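Home | Projects | Reports | Newsletter | Contact

Filed under: Grant reporting, Automation and handling

Print this page | E-mail to a colleague

Flastura bin-picking project: progress report for the July reporting period

Prepared by Nantana Siriwan for the Cendska program office

1. Status

Work on the mixed-item picking cell continued through the period, with one interruption. A cable fault on the arm led to an uncommanded release of a held item and a protective stop. The cell was out of service while the fault was traced and repaired. Milestone 3 (unattended picking from a mixed bin) is late as a result. Milestone 4 is unaffected. No one was injured and there was no damage to the arm.

2. The fault

At 2:40 p.m., during a block of 200 scheduled picks, the gripper opened while the arm was travelling between bins. The item fell to the table. The controller logged a loss of the gripper status signal and stopped the arm. Ratree Noiphan, who was supervising, pressed the emergency stop, isolated the air supply and closed the cell. The block ended at pick 119.

The first assumption was a software timeout, as the Sindel grasp planner had been updated that morning. The previous version was reinstalled and the cell run at reduced speed without items. The signal dropped out again within the hour, always with the wrist near the end of its rotation. That pointed to the wiring.

Continuity testing found an intermittent break in one conductor of the gripper signal lead. The lead had been tied too tightly when the tool was last changed, leaving too little slack for full wrist travel. Repeated flexing at one point did the rest.

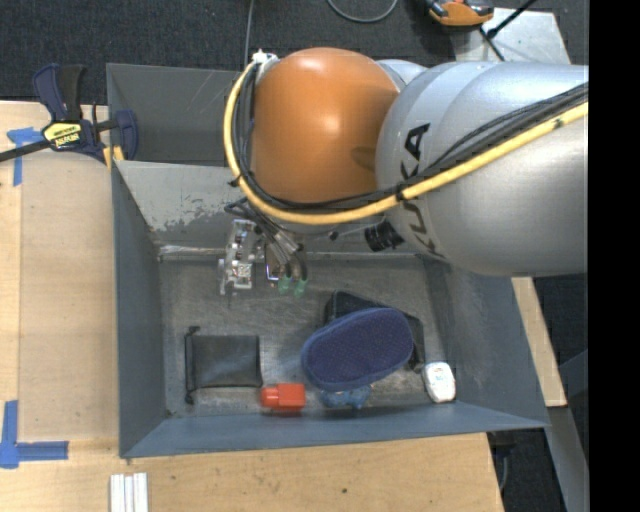

The release itself is the more serious matter. The gripper valve was configured to open on loss of signal, a setting carried over from bench trials, where it made jams easier to clear. It should have been changed when the tool was moved to the arm. Our commissioning checklist covered the emergency stop and the speed limits but had no line for the state of the gripper on signal loss. The risk assessment had the same gap.

3. Corrective action

The lead has been replaced and rerouted with a longer service loop. Wrist rotation is limited in software until the new routing has been proven. The valve now holds its last state on loss of signal, and loss of air is being treated separately – a check valve is on order. The checklist and risk assessment have been revised, and a copy of each is attached to the financial statement.

After the repair the cell completed 100 dry cycles through the permitted wrist range with no dropouts, followed by 50 picks with items at reduced speed. One item was dropped in that run. The log shows a poor grasp on a soft pouch and no signal error.

4. Effect on schedule and budget

Parts and labour were met from contingency. Over 100 supervised picks remain before the cell can return to normal speed. We ask that the due date for Milestone 3 be moved to the end of the next reporting period.

5. Open items

– Check valve: awaiting delivery from Jaidee.
– Wrist limit: to be reviewed after the supervised picks.
– Cable inspection interval: set at weekly for now, N. Siriwan to propose a permanent figure.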